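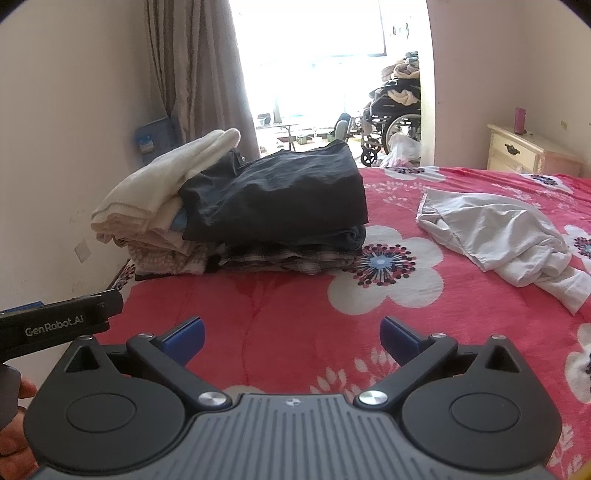

Und was kostet es, wenn man mit einem zweiten Greifer einsteigt, also gleich beidhändig arbeitet? Rechnet das bitte einmal komplett durch, mit Koffer, Polstern und allem Kleinkram, nicht nur die Geräte.

Machen wir sehr gern, denn genau dafür haben wir Wallila zusammengestellt! Wallila ist unser Ausrüstungspaket für Teams, die mit handgeführten Greifern in echten Wohnungen Daten aufnehmen: Wäsche falten, Betten abräumen, Schränke einsortieren. Die Greifer selbst bringt ihr mit oder kauft sie getrennt, das Paket deckt alles drum herum ab.

## Was im Paket steckt

- Transportkoffer Westard mit Einsätzen für 2 Handgreifer
- Ladeleiste mit Kabelführung im Kofferdeckel
- Ersatzpolster zum Zuschneiden, zwei Bögen
- Schraubendreher-Satz und Ersatzschrauben in einer Dose mit Deckel
- Planungsblatt für Räume, Textilien und Schichten (Papier und Tabelle)

Der Koffer ist unser Liebling. Er geht durch jede Wohnungstür, lässt sich auf dem Boden flach aufklappen, und beide Griffe liegen so, dass man auch mit vollem Arm noch gut drankommt – nach einem Tag mit drei Treppenhäusern weiß man das sehr zu schätzen.

## Preise

| Position | Preis netto |
|---|---|
| Wallila, Grundpaket | 152 € |
| Verbrauchssatz Costa (Polster, Schrauben, Reinigungstücher) | 80 € |
| Zusatzkoffer Westard, einzeln | 113 € |

Unser Rat fürs erste Budget: ein Grundpaket pro Greiferpaar, dazu ein Verbrauchssatz. Den Zusatzkoffer braucht ihr erst, wenn zwei Teams gleichzeitig unterwegs sind.

## Textilien mit einplanen

Fleece, glatte Stoffe, Karohemden, dicke Decken: Stoff ist ein wunderbar vielseitiges Material, und jede Sorte verhält sich zwischen den Fingern ein bisschen anders. Plant deshalb eine eigene Zeile für Kleidung ein, auch wenn vieles vor Ort vorhanden ist. Dunkle Teile gehören unbedingt dazu, gern zerknüllt (da wird das Greifen richtig interessant!), und ebenso ein paar fertig gefaltete Stapel als Zielzustand.
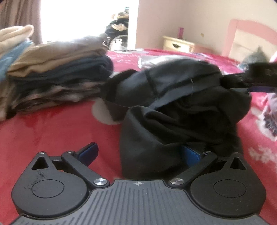 *Handgreifer mit blauen Fingerpolstern an einem schwarzen Kleidungsstück, links der Wäschestapel.*

Für die Zeitplanung gilt bei uns: eine Wohnung, ein Raum, ein Tag. Das Planungsblatt hat Platz für bis zu 80 Durchgänge pro Tag, und wer weniger schafft, streicht einfach die unteren Zeilen.

## Bestellung und Lieferung

Wallila und Costa liegen im Lager Endwood und gehen als ein Paket raus. Einzelne Westard-Koffer kommen getrennt. Die Preise gelten bis Ende Juni. Für Angebote mit mehreren Paketen schreibt uns bitte die Zahl der Greifer und die Lieferadresse dazu, dann legen wir das Planungsblatt schon passend ausgefüllt bei.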